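Rurnside Gripper Comparison

The Rurnside Gripper Comparison is a standing test program for robot grippers carried out at the Rurnside Handling Laboratory in Ekthorpe. It measures how well small electric grippers pick up, hold and release everyday objects when they are driven by the same arm and the same controller. Results are published once a year, in January, as a set of tables with notes on each gripper tested.

The program is best known for its use of soft and irregular objects, which earlier tests at the laboratory had left out. Its main object group, the Sirside set, contains 100 items.

Background

Rurnside began testing grippers to settle a buying question. The laboratory had two arms of the same model, each fitted with a different gripper, and operators disagreed over which was better suited to sorting mixed household goods. Early trials used wooden blocks and steel cylinders, and both grippers handled these without much trouble. The trials were then widened to include cloth pouches, bags, cable bundles and thin-walled packaging. Differences appeared at once, mostly in how the fingers met an edge that gave way under pressure.

The first full round consisted of 1552 attempts, divided equally between the two grippers. A second round, with revised scoring and a new finger design, brought 1626 attempts. The two rounds are reported separately because the rules for counting a dropped object changed between them.

Equipment

All grippers are mounted on one arm, which stands beside a white-topped table. A plain surface was chosen so that objects of most colors can be picked out easily by the cameras. Marks and scratches on the tabletop are left in place unless they interfere with object detection.

Two cameras are used. The first is fixed above the table and gives the position of the object before each attempt. The second is a small camera at the wrist, which looks along the fingers and records the contact itself. Scoring relies mainly on the wrist view, as the overhead camera is often blocked by the arm during the final part of the approach.

The controller is known as Qureshi, after the software project from which it was developed. It accepts a target position, a finger opening and a closing force, and it returns the finger position and motor current during the grasp. Each gripper is connected through an adapter written for the program, so that the same command file can be run on every model. Small differences in response time remain - these are listed in the notes and are not corrected in the scores.

Object groups

The Sirside set is divided into four groups:

Rigid objects, such as cups, blocks and tool handles.
Soft objects, such as folded cloth and sponges.
Mixed objects, in which a soft panel is joined to a stiffer rim, seam or fastening.
Thin objects, such as cards, lids and flat packets.

The mixed group has proved the most useful for telling grippers apart. A finger may find a firm hold on the rim and a poor one on the panel, and the outcome can change with a slight turn of the wrist. Tabs and straps add a further difficulty, as they may fold under a fingertip or come between the finger and the body of the object.

A typical object in this group is round and bright red, with a ribbed black rim and a small tab at its edge. It is presented to two-finger grippers with the fingers lowered on either side. In the wrist view, contact at the right finger is usually easy to judge, while the gap at the left finger has to be checked against the finger position reported by the controller. Glossy finger panels can also pick up a tint from a strongly colored object, and scorers are instructed to disregard this when looking for the line of contact. 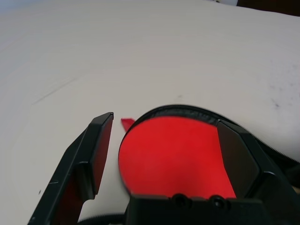
Scoring

Each attempt is scored in three stages. The contact stage records whether both fingers met the object and whether it moved before they closed. The lift stage requires the object to be raised clear of the table and held still. The release stage requires it to be set down inside a marked area without being dragged by either finger.

An attempt that fails at one stage receives no score for the stages that follow. Since the second round, an object that slips within the fingers but does not fall has been counted as held, with a note.

Findings

In the first round, the gripper with longer fingers did better on thin objects, and the shorter model did better on rigid ones. Neither had a clear lead on the mixed group. Changing the closing force had less effect than expected, and changing the angle of approach had more. About one failure in five on mixed objects was traced to a strap or tab caught under a fingertip.

The revised fingers used in the second round have a separate pad at the tip. They reduced slipping on smooth panels but made release less reliable, particularly with light objects that tended to cling to the pad. Work on a pad with a lower-grip outer edge is continuing at Ekthorpe.

Limitations

The comparison covers only grippers with two fingers. Suction tools and hands with more fingers are outside its scope, and a separate protocol for suction tools is in preparation. Lighting is kept even and comes from above, so the results do not show how the cameras would perform in a dim or strongly shadowed workplace. Wear is recorded by visual inspection alone, and scratches on the outer faces of the fingers are not treated as damage.

See also

Qureshi controller
Sirside set
Wrist-mounted cameras
Two-finger grippers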